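I came to the Farnwood table looking for somewhere to play with blocks, and I've ended up having opinions about tabletops, so bear with me. It's the plain white one from their smaller range, and I wanted something low on fuss for the Cusier coloured blocks (the matte set, bought in June last year and still going strong). My old table was a Dorard with a busy woodgrain top and I never got on with it – you'd put a block down and your eye would slide straight off it!

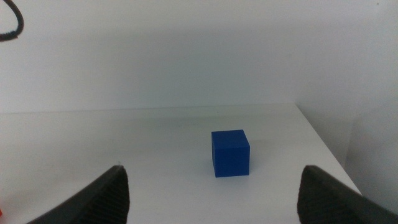 *Issue 373*

The blue is my favourite of the lot. It's a proper royal blue and it sits so nicely on white. The matte finish is a big part of why I like these, as my last blocks were shiny and every lamp in the house turned up in them. The faces are nice and straight too, so you can line things up and feel terribly organised.

As for the table, the top is smooth and plain all the way across, and I wiped it down most evenies with a damp cloth and nothing fancier. My one grumble is that white shows every speck. If crumbs bother you, you'll be forever dabbing at it.

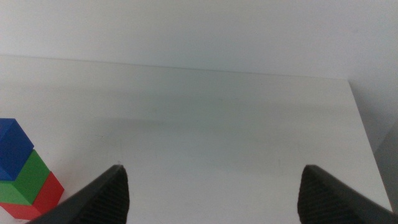
**Farnwood Owners' Club, Tables & Desks**

Stacking is where blocks earn their keep, and three cubes high is a very satisfying height, with the blue on top for preference. Bleddyn Penry, who edits these pages, thinks I should have tried the Başaran set as well, and maybe I will, but they cost more and I'm happy with what I've got.

I do like having more than cubes to play with.
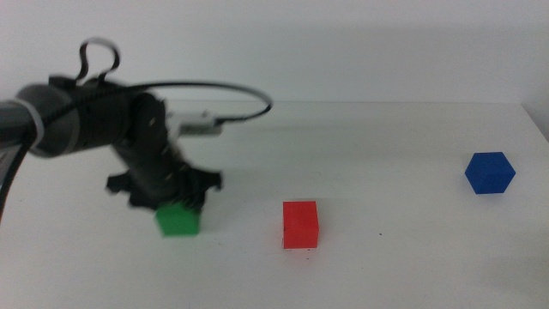

A set that's all one shape gets dull quickly, and a rectangular block gives you lintels and benches and little walls. The green is bright, a bit brighter than I'd have picked, though it grew on me.

Would I buy the table again? Yes, I think so, but I'd put it against a darker wall. Mine's white on white and the back edge rather melts away, especially in the evening.

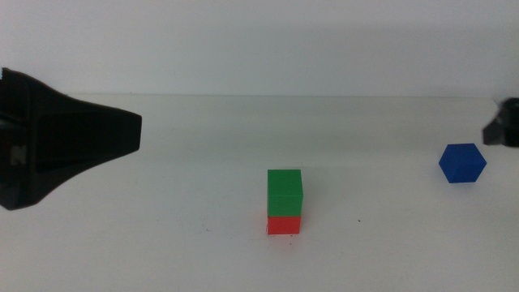 The blocks I'd buy again tomorrow. Seven out of ten for the table, then, and a nine for the blocks, with the missing mark for the flimsy box they came in, which split at the corner the first time I put them away.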